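Final Report: The Cable Snag Problem on the Javen Bench
Robotics Project Course, Letero Track
Submitted Jun 14, 2026

1. What I was supposed to be doing

My project proposal said I would teach our two-arm setup to handle soft stuff. Cloth, straps, laces, parts of shoes, anything that flops when you pick it up. I had a nice schedule with a color for every week. By the second week the schedule was junk, because the right arm kept stopping in the middle of a pull, and I ended up spending most of the term on that. So this report is mostly about a fault and how I chased it, and the soft stuff gets a smaller part than I promised.

If you haven't used the Javen bench, it's the one with the big cream table in the Bramwell building. Both arms run from one controller. I used Estby, the course software, to record every run, and I'm very glad I left the logging on even when it filled up the disk (sorry to whoever had to clear it).

2. The fault

The first stop happened on a really boring move. Both grippers had hold of a strip of fabric, the left arm was holding still, and the right arm was supposed to pull gently to the side until the strip was flat. Partway through, the right wrist quit with a joint torque error. The arm locked where it was, the left one kept holding, and the strip was stretched a lot tighter than I wanted. I hit the stop button, then stood there for a while not knowing which gripper to open first.

I restarted, ran the same move again, and it was fine. It was fine the next few times too. Then it quit again.

My first guess was that I was pulling too hard. I lowered the pull force, and then lowered it again, until the strip just sagged and the task was useless. It still quit now and then. My second guess was the wrist motor, and I wasted two lab sessions on that one. I ran the wrist through its whole range with nothing in the gripper and the readings looked totally normal.
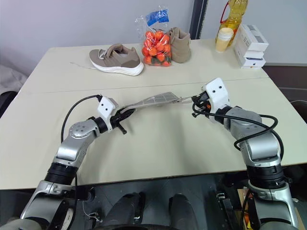

What finally got me somewhere was doing one run over and over and writing down the wrist angle every time. I did 30 runs of the same pull, with the same item and the same start position. The arm quit on 8 of them. When I lined up the logs, all 8 had the wrist turned past the same angle before the pull began, and the good runs had all stayed under it. Estby picks the wrist turn on its own if you don't tell it not to, and I had never told it not to.

So I turned the wrist to that angle by hand with the power off, and I could feel it right away. The gripper cable had a loop in it, and past that angle the loop caught on the edge of the wrist housing and went tight. The motor was fighting its own cable! The torque reading went up, the controller decided the arm had hit something, and it did exactly what it's supposed to do.

3. The part that bothered me more

A snagged cable is annoying but easy to fix. The thing I kept thinking about was what happened after the stop. One arm locked and the other one didn't know. In the old setup an error on the right arm stopped the right arm only, so if the left had been moving at the time it would have kept on moving. With a floppy strip that's no big deal. With something stiff between the grippers, or somebody's hand reaching in to help, I wouldn't want to find out.

I should also admit that I reached in myself once, early on, to unhook a strip while the left arm still had power. I wrote it in the lab log and I'm writing it here too.

4. What I changed

The cable got moved first. I gave it more slack at the wrist and clipped it along the forearm so the loop sits on the outside of the turn. Then I put a limit on the wrist angle in Estby, 4 degrees short of where the snag used to start. The last change was in the controller settings – an error on either arm now stops both, and the grippers stay closed until a person opens them from the screen. I tried having them open automatically and didn't like it, because things dropped or sprang back.

After that I ran 22 more pulls with the same item and got no stops. I know that isn't a huge number. I also tripped the error on purpose from each side, and both arms stopped each time.

5. What's left

The angle limit costs us some reach. There are a couple of pulls near the back of the table that the right arm can't do anymore, and I had to swap the arms' jobs for those. I also never checked the left cable the same way, I only looked at it and moved the wrist around a bit. Whoever takes the bench next should do the slow hand turn on both wrists before running anything. My logs and the settings file are in the Letero project folder, and the runs that quit have "snag" in the name.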